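**FOR RELEASE IN FEBRUARY**

# Ollutex brings its end-of-day bag change service to shared offices

*Small daily waste routine now offered as a separate contract, without full cleaning*

Ollutex, a company for office care and indoor waste collection, announces today that its end-of-day bag change service is open to all tenants of shared office buildings. Until now the service was sold only together with a full cleaning contract. From February, a tenant can order it alone, for one room or for a whole floor.

The service is simple to explain. In the late afternoon, when most desks are already free, a member of the Ollutex team comes to the office, takes out the full bags from the bins, ties them, and puts a new liner in each bin. The full bags go down to the building's waste room the same evening. The tenant does not need to move anything or to stay in the office.

Ollutex tested the separate service during the winter at the Istus building, where 189 bins stand on 4 floors. The building has many small tenants, and several of them share one kitchen and one copy room. Before the test, each tenant was responsible for its own bins, and the common bins were often forgotten. During the test, all bins in the building were changed by one team of two people, in one round, which started at 5 p.m. on the top floor and went down.

"Our tenants did not ask us for more cleaning," said the building management of Istus in a written comment. "They asked us that the bin under the desk is empty in the morning. It is a small wish, but we received it very often."

## What is included

The basic contract includes:

- one bag change for every bin in the ordered area, each working day
- new liners in two sizes, for desk bins and for kitchen bins
- transport of the closed bags to the waste room of the building
- a wipe of the bin rim and the lid, if the bin has a lid
- a short written note to the tenant when a bin is broken or missing

Paper and glass are collected separately and are not part of the basic contract. Tenants who need them can add them for an extra fee. The washing of bins is also not included, but it can be ordered every 8 weeks.

## A closer look at the liner

A large part of the preparation was given to a question which may look very small: how the liner is put in the bin. In the first days of the test, Ollutex received complaints that the bags slipped down when something heavy was thrown in, such as a lunch box or a coffee filter. The next person then threw the waste between the bag and the wall of the bin, and the bin had to be washed.

The company wrote a new instruction of one page for its teams. The liner is opened completely before it goes in the bin, so that air can come to the bottom. Then the edge is folded over the rim on all sides, and the hands go once along the edge to pull it even. At the end, the folds inside are pressed to the wall.
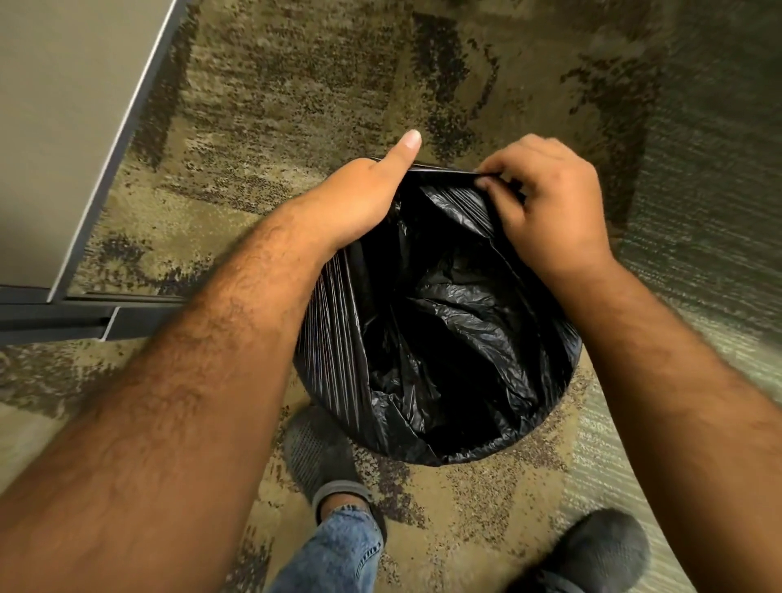

With the new instruction, the complaints about slipped bags stopped in the second half of the test. Ollutex also changed the supplier of its liners. The new ones come from Ladefoged, a maker of bags and films, and they are cut a little longer than the old ones, which leaves more plastic for the fold. Tenants who prefer to buy their own liners can continue to do so, if the size fits the bin.

The instruction sheet will be given without cost to every new customer. Many offices have small bins in meeting rooms which are changed by the employees themselves during the day, and the sheet can be hung in the kitchen or kept in the drawer with the spare liners.

## Ordering and notice

Orders are handled through Plillico, the service desk which Ollutex uses for all its contracts. A tenant tells Plillico the floor, the number of bins and the hour when the team may enter. A visit before the first round is recommended for offices with locked rooms or with a night alarm, so that keys and codes can be arranged in advance.

The contract can be paused for holidays and for times when the office is closed. A pause should be reported to Plillico before noon on the last working day. There is no minimum number of bins.

Ollutex will present the service to tenants of the Istus building first, with a short information hour in the ground floor kitchen. Other buildings can ask for the same information hour through their management.

## About Ollutex

Ollutex provides office care, waste collection inside buildings, and supply of daily materials such as liners, hand towels and soap. Its customers are mainly small and medium offices in shared buildings. The company works in the late afternoon and early evening and trains its own teams.

**Contact for press:** Ollutex press office, through the Plillico service desk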